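How to get turmeric and other yellow stains off a stone-look countertop

Quick one, been meaning to write this up since July when I did the big curry batch for my sister's thing and trashed the kitchen. Several people asked. So.

First: find out what your counter is. Real marble, quartz, laminate, tile. Matters a lot. Real marble hates acid. No vinegar, no lemon, no "natural" bathroom spray with citric acid in it. It etches. Dull spots, and you can't scrub a dull spot out, that's the stone itself gone. If you rent and don't know, treat it like marble.

Quick test if you're not sure: one drop of vinegar somewhere hidden, behind the toaster or whatever. If it fizzes or leaves a dull mark, acid is out. Wipe it up fast either way. Only do this on a counter you own please.

What you need

Baking soda
Dish soap, plain
Hydrogen peroxide, the 3% drugstore kind
Plastic wrap
Painter's tape
Soft cloths you don't care about
A plastic spoon or old gift card for scraping

Gloves too. Peroxide makes my fingertips go white.

Step 1. Blot, don't wipe. Fresh spill, lay a paper towel on it and press. Wiping drags it all over, and oil carries the yellow further than you think. Fold the towel, press again, get a clean one.

Step 2. Warm water and a squirt of soap. Wipe from the outside in. Rinse, dry. A fresh stain on a sealed counter is often gone here and you can stop reading.

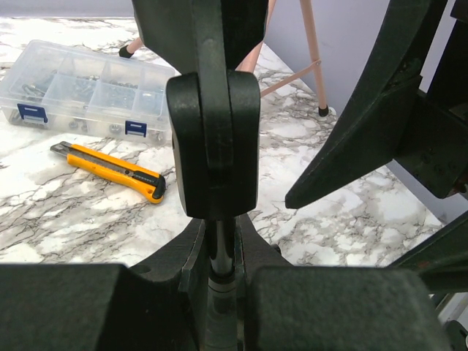
Step 3. The poultice, for stuff that sat overnight. Sounds fancy, it's paste. Baking soda and peroxide, mix till it's like peanut butter. Before you spread it make sure you are looking at a stain and not the pattern. On white marble-patterned counters with gray and black veins like this one it's easy to spend ten minutes on a vein, I have done it. Turmeric is yellow or orange, veins keep going past the spot and just wander off. Put a bit of tape next to the stain so you can find it again. Then a thick layer, a little past the edges.

If your stone is dark, try the paste on a hidden bit first. Peroxide can lighten it. On white I've never had a problem but test anyway.

Step 4. Cover with plastic wrap, tape the edges down, poke a few small holes. Leave it overnight. Don't keep peeking, it dries out unevenly and you get a ring.

Step 5. Take the wrap off and let the paste dry completly. Longer than you want. It should crack when you poke it. Scrape off with the gift card, NOT a knife. Rinse, dry, look at it in daylight. Kitchen bulbs make everything yellow, I redid one spot for no reason.

Step 6. Still there? Do it again. My worst one took 2 rounds, Montserrat Casado across the hall needed 3 on hers but that was beet juice AND turmeric and it had been there since the party.

Don'ts

No bleach on marble.
Never mix bleach with vinegar or ammonia, anywhere, ever.
No steel wool. No green scrubby pads.
Skip the powdered cleansers, they scratch.

Grout is different btw. Same paste, old toothbrush, less time, maybe an hour. Plastic containers, just leave them in the sun. Wooden spoons, give up, they're yellow now.

Sealing after

If it's real stone, the poultice may pull some sealer out with the stain. Water drop test: put a few drops down, come back in ten minutes. If there's a dark patch under them reseal. Quartz and laminate don't need any of this. Follow whatever the bottle says for drying time, they're all diffrent.

Will do red wine next when I get a minute. Similar paste, same waiting.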